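Small kitchen bins, and how to make one last the whole day

I love a small kitchen bin! Mine is a plain plastic one that lives by the counter, and it has done more for my kitchen than any drawer organizer I ever bought. Big bins get ignored until they smell. A little one gets emptied every evening, and you start noticing what you throw out.

Paper cups are the worst space hogs. Drop three of them in whole and a small bin is half full of air. Squash each one flat first — rim to rim, then fold the base over — or stack them inside each other and push the whole stack down one side.

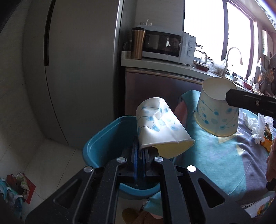 Tip out the last of the coffee before you do any of this, or you'll be wiping down the cabinet door (I speak from experience).

Next come the light, springy things. The foam nets that come on pears and mangoes bounce right back up if you toss them in loose, so I roll one up and tuck it inside an empty cardboard tube. Imogen Bainbridge taught me that one in March and I've done it ever since! Crinkly plastic wrappers can be folded into a long strip and tied in a single knot. Save a few clean foam nets, too, because they're wonderful between stacked glasses or around a jar in a suitcase.
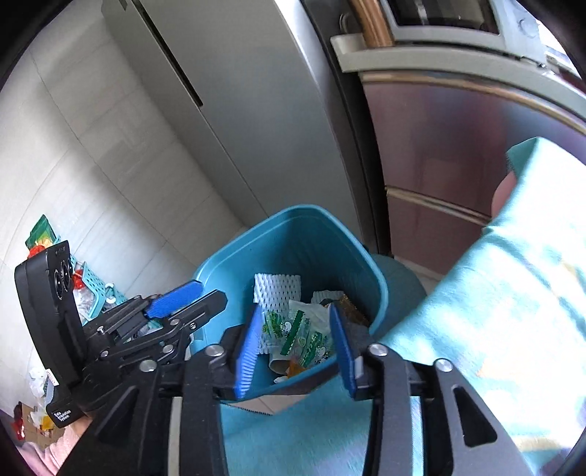 Do I need a liner in a bin this small?
Only if wet scraps go in it. For dry packaging I skip the liner, carry the bin out, tip it, and give it a quick rinse with dish soap once a week. Let it dry upside down on the rack overnight, and wipe under the lip, where the crumbs collect.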